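Zwischenbericht zum Projekt "Ponard Open 2025", Vorbereitung des Turniers auf der Anlage Sirnar

Berichtszeitraum: zweites Quartal
Stand: 17.07.2024

1. Stand der Arbeiten

Die Vorbereitungen für das Golfturnier liegen in den meisten Bereichen im Zeitplan. Die Umbauten an den Bahnen 3 und 4 sind abgeschlossen und vom Platzwart abgenommen. Auf Bahn 3 wurde der hintere Abschlag um 20 Meter zurückverlegt, auf Bahn 4 der Bunker links vor dem Grün neu gefasst und mit frischem Sand gefüllt. Die Nachsaat auf den Vorgrüns ist aufgegangen, muss aber bis zum Herbst geschont werden. Für den Spielbetrieb der Mitglieder gelten dort Dropzonen.

Im Rückstand ist die Beregnung. Die Firma Guillot hat die neuen Steuerventile zu spät geliefert, so dass die zweite Platzhälfte weiterhin mit der alten Anlage bewässert wird. Der Einbau ist jetzt für Ende August vorgesehen. Mehrkosten entstehen dadurch nicht, die Vertragsstrafe haben wir geltend gemacht.

2. Teilnehmerfeld und Spielmodus

Der Verband hat den Termin und den Modus bestätigt: Zählspiel über vier Runden, Cut nach der zweiten Runde. Zwei Plätze im Feld gehen an Amateure aus der Region, die sich über ein Qualifikationsturnier auf unserer Anlage empfehlen können. Die Ausschreibung dafür wird zurzeit mit der Spielleitung abgestimmt. Offen ist noch, ob der Pro-Am am Tag vor der ersten Runde als Kanonenstart oder mit gestaffelten Abschlagszeiten gespielt wird. Die Sponsoren bevorzugen den Kanonenstart, die Platzpflege hat Bedenken wegen der kurzen Zeit bis zum Mähen. 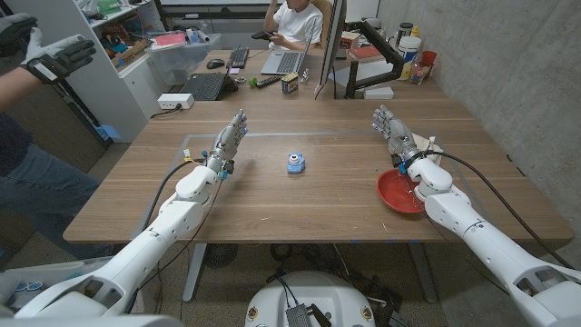 Foto: Ilix / Bildarchiv

3. Zuschauer und Verkehr

Geplant wird mit rund 200 Stellplätzen auf der Wiese südlich der Zufahrt. Der Pachtvertrag mit dem Eigentümer ist unterschrieben. Die Gemeinde verlangt zusätzlich ein Konzept für den Fall, dass die Wiese nach Regen nicht befahrbar ist. Ein Entwurf mit Pendelbus vom Bahnhof liegt dem Ordnungsamt vor, eine Antwort steht aus.

Die Wege für das Publikum führen außen um die Bahnen herum. An den Kreuzungen zu den Bahnen 9 und 14 sind Seilsperren vorgesehen, die von Marshals bedient werden. Die Schulung der Marshals beginnt im Frühjahr.

4. Mittelverwendung

Die erste Rate der Förderung ist vollständig für den Platzumbau verwendet worden. Die Belege sind dem Bericht als Anlage beigefügt. Aus der zweiten Rate wurden bisher die Planungsleistungen für die Tribüne am 18. Grün und die Anzahlung für die Zeitnahme bezahlt. Wir bitten darum, den nicht verbrauchten Betrag für die Beregnung in das nächste Quartal übertragen zu dürfen. Der Antrag dazu geht Ihnen gesondert zu.

5. Nächste Schritte

Bis zum nächsten Bericht stehen an:
Einbau der Steuerventile und Probelauf der Beregnung
Entscheidung über den Modus des Pro-Am
Ausschreibung der Gastronomie
Abstimmung des Verkehrskonzepts mit der Gemeinde

Der nächste Bericht folgt nach Abschluss des dritten Quartals.

Projektbüro Ponard Open, Golfanlage Sirnar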